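3.2 Small containers on the work table

The second part of the study dealt with the things people keep within arm's reach while they work with their hands. We visited 48 rooms in which craft or repair work was done, most of them shared, and noted what stood on each table before anyone had been asked to tidy it. Drawers and shelves were left for section 3.4.

Pots and jars were by far the most common way of keeping long tools. Few had been bought for the purpose. Participants spoke of old jam jars, mugs with a broken handle and plant pots that had lost their plant. The Havanik site, a former print shop, had kept a shelf of such vessels from which anyone could take one, and the choice seemed to depend mainly on weight. A light pot tips over when a long handle leans out of it, and several people had put sand or pebbles in the bottom.

A second finding was that pots rarely held tools alone. Small objects with no part in the work were put in with them or set on the rim: a shell, a button, a toy animal. Figure 3 shows a tan pot shaped like a crinkled paper bag, with a dark brush or tool handle leaning out of it and a small beige figurine at the rim beside the handle. 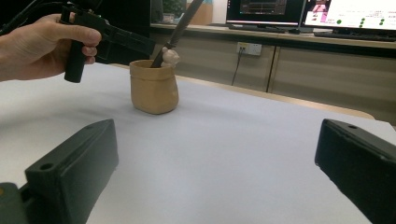 Vol. 40, p. 70

The pot in Figure 3 stands towards the back of the table, on a pale sheet of paper that covers much of the top. We met paper coverings at many of the sites. At Vurport they were changed each morning and the used sheets kept for wrapping. At Workneh one sheet stayed down until it tore, and people wrote measurements and telephone numbers on it. Where a sheet was in use, pots tended to be pushed to the back, which left the front clear for the piece in hand.

Computers were often in the same room, usually on a separate counter along the wall. Participants disliked having keyboards on the work table and gave dust and spilt glue as their main objections. One exception was Grorkeck, where drawings were followed on a screen and a keyboard was moved to the table when needed.

Asked about the small objects, most people first said that they had no use. Later in the interview many gave one after all. A figure on the rim marked the pot as taken, or told two similar pots apart. Coding of these answers was done by Noura Jaber and is set out in the appendix.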